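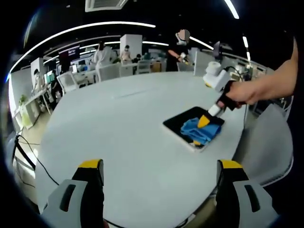
Brondach Writers' Club: Short Fiction

The Blue Cloth

Etelka Vida loved the white table more than anything else on the floor. It was big and round at the edge like a bar of soap, and when the curved lights came on overhead she felt she was working on board a ship (a very tidy ship, with excellent air conditioning!).

"You're folding again," said Botond Kun.

"I'm practicing."

She had the black tray set at a slant, the way she liked it, with the blue cloth heaped on top. Her grandmother had folded napkins for a hotel on the lake, 64 of them before breakfast, and could make a swan while arguing with the milkman. Etelka could make a square. On good days it was a really wonderful square, with corners so sharp you wanted to show people.

"Pinch it in the middle and let it hang," Botond said. "The creases fall out on their own."

"Grandma said start from a corner."

"Which corner?"

That was the trouble with a crumpled cloth, and the joy of it too! Every time it landed it was a new country, all hills and valleys, with the corners hiding somewhere underneath. She went in slowly, pressed down, felt about for an edge, lost it, found another one. Botond pulled up a chair. He had a report due at Morance by noon, and he didn't mention it.

"There," he whispered. "Under that big fold, near the bottom."

"I see it, I see it!"

Down the hall somebody's phone was ringing and ringing. Etelka took hold of the corner and lifted, and the whole blue heap began to rise after it, one fold at a time, while Botond leaned in with both hands out, ready to catch the other side.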